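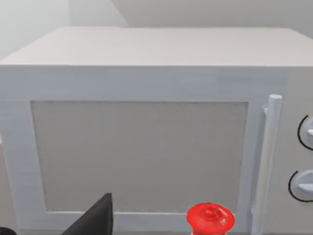 Bleddyn Gape
Resident Services Coordinator, Clendetti Apartments

Moving in: frequently asked questions

Last updated Tuesday, March 5, 2024

When can I pick up my keys?
Keys are released from the ground floor office once your bond has cleared. Bring photo ID and your signed lease. If someone else is collecting for you, email us their full name beforehand.

How do I book the lift?
Use the booking form on the residents' page. Slots run for two hours. You'll need to leave a $200 deposit, refunded after we check the lift walls and floor. Removalists without a booking will be asked to use the stairs or come back.

Where can the truck park?
In the loading bay off Flimness Lane. The bay can't take anything longer than a medium rigid truck. Please don't use the visitor spaces, even for ten minutes.

What comes with the apartment?
All apartments have an oven, cooktop, rangehood and microwave. Fridges, washing machines and dryers are not supplied. The fridge space differs between the east and west sides of the building, so measure yours before you buy.

Can I bring my own microwave?
Yes. Ask us to take ours into storage and we'll note it on your condition report. Please don't put it out with the hard rubbish.

How long do I have to return the condition report?
Seven days. Write down every mark and chip you find, including inside cupboards. Photos can be attached.

Is the internet already connected?
The line is in place but you choose your own provider. Quote your apartment number and building code 1661 when you sign up. Ocampo residents use a different code, which is in their welcome letter.

Can I hang pictures?
Removable hooks are fine. For screws or nails, get written approval first. The walls shared with the stairwell are concrete and can't be drilled.

Are pets allowed?
Most are. Fill in the pet form before the animal moves in. It covers dogs, cats and birds, and fish tanks over 200 litres.

What do I do with my boxes?
Flatten them and put them in the yellow-lid bins in the basement. There is an extra cardboard collection in May.

Who do I ring about repairs?
Call the office on extension 335 during business hours. For burst pipes or a power fault after hours, ring Hullix Maintenance on the number inside your meter cupboard door.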